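Prirnunmont house guide
Section 6: The worktop dishwasher (Riltari)

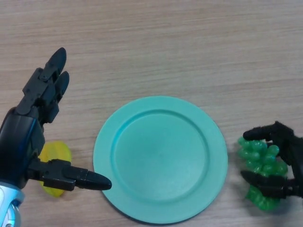
Fig. 1. Round plate, wide rim, on the wooden table.

Read this before first use, even if you have a dishwasher at home. This one is small, has no plumbed-in supply and you fill it by hand. Replaces the old section 6, which was for the Nair machine – bin that page if it is still in your folder.

Updated 03/04/2018, V. Thomas

6.1 Before you switch on

1. Check the machine is level. Press down on each front corner. If it rocks, wind the foot out by hand until it stops.
2. Check the drain hose is in the sink, not behind the bread bin. The end hooks over the edge and clips to the tap base. Give it a tug.
3. Hose must not run uphill from the machine. No loops, no kinks.
4. Plug straight into the wall socket left of the window. No extension leads. 2000 watts, too much for the one in the drawer.
5. Kettle off while the heater is running. Same for the toaster. All on one circuit.
6. Leave a gap behind for steam. Don't push the machine back against the tiles to get more worktop.

CAUTION: If the plug or socket feels warm, stop, switch off at the wall and ring Tharun (number on the inside of the larder door). Do not swap it to another socket and carry on.

6.2 Salt

Water is hard here. Salt needed, and the proper dishwasher kind, coarse. Table salt will clog it.

1. Take out the bottom rack.
2. Unscrew the cap in the floor of the machine, anticlockwise. Stiff. Use a tea towel for grip.
3. First fill only: top up with water to the brim. Not needed after that.
4. Put the funnel in, pour salt slowly till you can see it at the neck. Water will spill over, this is normal.
5. Wipe the thread clean. Any grains left in the thread and the cap won't seal.
6. Cap back on, hand tight.
7. Run a rinse straight away (6.6, programme 2), with nothing in the machine. Salt left sitting on the metal floor pits it.

Note: the salt light stays on for a while after a refill. Ignore it until the next wash has finished. If its still on then, top up.

6.3 Rinse aid

Small round flap inside the door. Lift, pour up to the line, close till it clicks. Mop up spills with kitchen roll or you get a machine full of foam. Dial is set to the middle. Please leave it there – it took ages to get right for the glasses.

6.4 Filling with water

1. Open the lid on top, right-hand corner.
2. Use the jug with the blue handle, from under the sink. Cold tap only.
3. Pour until it beeps. One long beep means full.
4. Stop when it beeps. Anything over runs out at the back and down behind the units.
5. Close the lid.

If it beeps in threes part way through a wash, it wants more water. Open the top lid (not the door) and pour till the long beep. Carries on by itself.

CAUTION: never fill from the kettle to save time. The tank is not made for it.

6.5 Loading

Scrape everything first. Food waste goes in the caddy, not the sink. No need to rinse unless it is egg, porridge or anything with cheese on.

Plates
Upright in the slots along the back, eating side facing the middle. Deep or wide-rimmed plates take up more room than you think. Give them a slot's space between or the rims lean together and the water doesn't get in. Largest dinner plates: spin the spray arm by hand before you close the door. If it knocks, move the plate.

Plastic
Check underneath for the dishwasher mark. No mark, wash by hand. Light plastic things can flip over and fill up with dirty water, so wedge them between something heavier. Keep plastic away from the heater, front left.

Bowls
Angled, face down. Never flat.

Glasses and mugs
Upper shelf, upside down. Shelf folds up if you don't need it. Stemmed glasses by hand please, we have lost too many.

Cutlery
Basket on the right. Forks and spoons handles down, sharp knives handles up or better still by hand.

Not in the machine at all:
Wooden spoons and boards
Anything cast iron
The coffee pot (aluminium, goes grey)
The Ollico knives
Baking trays, too big, people try

6.6 Programmes

Turn the dial, press start. Door must be shut properly, you'll hear it.

1 Everyday. Use this one.
2 Rinse. Cold, short, no tablet.
3 Glass. Cooler wash.
4 Heavy. Long and hot. For pans.

Tablet: one, in the tray in the door. Take the wrapper off unless the box says it dissolves. Half a tablet is plenty for the glass programme. Powder is fine too. Not washing-up liquid. Not ever. Somebody will be mopping till midnight.

To stop a wash: hold start until the light goes out, wait, then open. Steam comes out at face height so stand to one side.

6.7 After the wash

1. Wait for the end beeps.
2. Open the door a crack and leave it. Dries far better that way.
3. Empty the bottom before the top. Water sits in the bases of mugs and tips on to everything below.
4. Plastic may want a wipe with a cloth, it doesn't hold the heat so it doesn't dry like china does.
5. Let hot dishes cool before stacking them on the wooden table. Use the cork mats. Rings have already had to be sanded out once.
6. Door ajar overnight when not in use.

6.8 Weekly clean

Do this at changeover too, if you are the last party out.

1. Switch off at the wall.
2. Bottom rack out.
3. Twist and lift the filter. Comes apart in two bits.
4. Wash both under the hot tap with an old toothbrush. No wire wool.
5. Look in the hole it came from. Olive stones, labels, broken glass. Use a spoon, not fingers.
6. Filter back, twist until the arrows meet. A loose filter lets bits into the pump and thats a repair bill.
7. Wipe round the door seal, especially the bottom edge.
8. Lift off the spray arm, clear the holes with a cocktail stick, press back on.

Once a month, on everything above plus descale: pour 100 ml white vinegar into the bottom of the machine, nothing else in it, programme 4, no tablet. In July, when the house is full every week, do it twice.

6.9 Problems

Won't start
Door not shut, or no water in. Check the wall switch. Still nothing, check the trip switch in the hall cupboard.

Dishes gritty
Filter dirty, or spray arm blocked by a plate. See 6.5 and 6.8.

White film on glasses
Salt or rinse aid low. If both are full, tell Vimala.

Water left in the bottom
Hose kinked, or has slipped off the sink. Straighten it and run programme 2.

Smell
Filter again. Or the door was kept closed all week.

Puddle on worktop
Overfilled, usually. Wipe up, watch the next wash. If it comes back, switch off at the wall and do not use. Bowl under the sink for hand washing in the meantime.

Anything not on this list, ring Tharun Annamalai, or leave a note in the book on the hall table. Please don't take the back panel off.

Next: Section 7, Oven and hob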